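第4章 手先カメラによる認識の設定(Cluka 認識モジュール)

この章では、手先に取り付けたカメラの映像から対象物を見つけ、把持計画モジュール Flunetti に渡すまでの設定を説明します。第3章の関節キャリブレーションがまだの方は、お手数ですが先にそちらを済ませてください。原点がずれたまま認識の調整を始めると、うまくいかない理由が画像側にあるのか腕側にあるのか見分けがつかなくなり、せっかくの半日が消えてしまいます(私たちも開発中に何度もやりました)。

画面の文言は Cluka の日本語表示に合わせています。英語表示でお使いの場合も、メニューの並び順は同じです。

4.1 準備するもの

・Cluka と Flunetti を導入済みのパソコン
・第3章で保存したキャリブレーションファイル
・無地で明るい色の作業面
・形のはっきりした対象物(最初は角のある、単色のものがおすすめです)

対象物は、作業面と明るさがしっかり違うものを選んでください。白い机に白い箱という組み合わせにも後々は対応できますが、最初の一回は素直な条件で成功させておくと、そのあとの調整がずいぶん気楽になります。

4.2 カメラを登録する

1. Cluka を起動し、「装置」メニューから「カメラの追加」を開きます。
2. 一覧に手先カメラが出ていることを確かめ、選択して「登録」を押します。出てこないときは「再検索」を押し、少し待ってください。
3. 「取り付け位置」で「手先」を選びます。ここを「固定」のままにすると、腕が動いても座標が更新されません。見落としやすい項目ですので、どうか一度立ち止まってご確認ください。
4. 「露出」を「手動」に切り替え、値を 800 にします。窓からの光が入る部屋では、昼と夕方でもう一度見直すとよいでしょう。
5. 「保存」を押します。

注記:露出を「自動」にしておくと、腕が動いて暗い対象物が画面に大きく入った瞬間に全体が明るく補正され、作業面の白が飛ぶことがあります。見た目はきれいでも、輪郭検出にとってはありがたくない動きです。

4.3 自己マスクを作る

手先カメラの映像には、ほとんどの場合グリッパ自身が映り込みます。そのままでは Cluka がグリッパを対象物の候補に数えてしまうため、映り込む範囲をあらかじめ除外しておきます。この除外範囲を、本書では自己マスクと呼びます。

1. 作業面の上に何もない状態で、腕を観察姿勢に移します。
2. 「認識」タブの「自己マスク」を開き、「新規作成」を押します。
3. グリッパを全開にし、「取得」を押します。
4. グリッパを全閉にし、もう一度「取得」を押します。
5. 表示された領域を確認し、足りない部分があればブラシで塗り足します。
6. 「余白」を 14 に設定し、「保存」を押します。

注意:自己マスクの取得中はグリッパが自動で開閉します。指やケーブルを近づけないでください。また、配線の取り回しを変えたときは、小さな変更でも自己マスクを作り直してください。

ブラシで塗り足すときは、本体の色だけを頼りにしないのがこつです。樹脂の本体は色で簡単に拾えても、そこに付いているセンサや線は色がまるで違うので、自動取得ではよく抜け落ちます。少し広めに塗っておいて、あとから削るくらいのつもりで大丈夫です。

4.4 輪郭検出のしきい値を決める

1. 対象物を作業面に置き、「認識」タブの「ライブ表示」を押します。
2. 「明暗差」を 29 から始めて、対象物の外周に緑の線が一周するまで少しずつ動かします。
3. 線が外側にふくらむときは値を上げ、途切れるときは下げます。
4. 「影の抑制」を「弱」にして線の変化を見ます。まだふくらむようなら「中」にします。
5. 「画面端の物体」を「保留」にします。
6. 「保存」を押し、腕を別の観察姿勢に移して、同じ線が出るか確かめます。 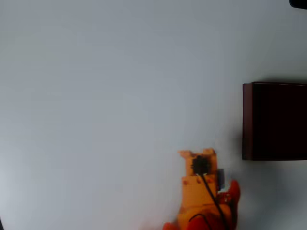
しきい値の調整でいちばん時間を取られるのは、対象物そのものよりも影と画面端の扱いです。濃い茶色の直方体は淡い灰白色の面に対して明暗差が十分にあり、左の縁もくっきり出ていますから、外周の検出に苦労する相手ではありません。気をつけたいのは左側と下側に広がる柔らかい灰色の影で、手順4を飛ばすと、この影まで物体の一部として囲まれることがあります。もう一つ、直方体の右側は画面の外に続いているので、この一枚だけでは幅が決まりません。手順5で「保留」を選んでおけば、Cluka は見えている縁だけを記録し、全体が入る姿勢に移るまで中心座標を出さずに待ってくれます。自己マスクのほうは、オレンジ色のブラケットや赤みのあるオレンジの指に加えて、丸い黒い部品とそこから下へ伸びる細い黒いケーブルまで覆えているかを見てください。黒いケーブルは明暗差だけで見ると対象物とよく似た暗さになり、細長い候補として残りやすい部分です。

注記:画面の隅にわずかに入っただけの暗いものは、何であるか判別できなくても差し支えありません。「最小面積」を 900 にしておくと、これより小さい領域は候補から外れます。小さな部品を扱う場合は、この値を下げてお使いください。

4.5 把持計画へ渡す

1. 「出力」タブで送信先に「Flunetti」を選びます。
2. 「座標系」を「ベース」にします。
3. 「試験送信」を押し、Flunetti 側の画面に対象物の外形が現れることを確認します。
4. Flunetti で「接近のみ」を選び、低速で実行します。指が対象物の手前で止まれば、ここまでの設定は使える状態です。
5. 位置がずれるときは「把持」に進まず、4.2 の手順3に戻ってください。

注意:初回は必ず「接近のみ」で実行し、非常停止に手が届く位置でご覧ください。

Baláž 形式の設定ファイルをお持ちの方は、「出力」タブの「読み込み」からそのまま取り込めます。ただし自己マスクは取り込みの対象外ですので、4.3 の手順で新しく作成してください。Brurnside 形式については付録Bをご覧ください。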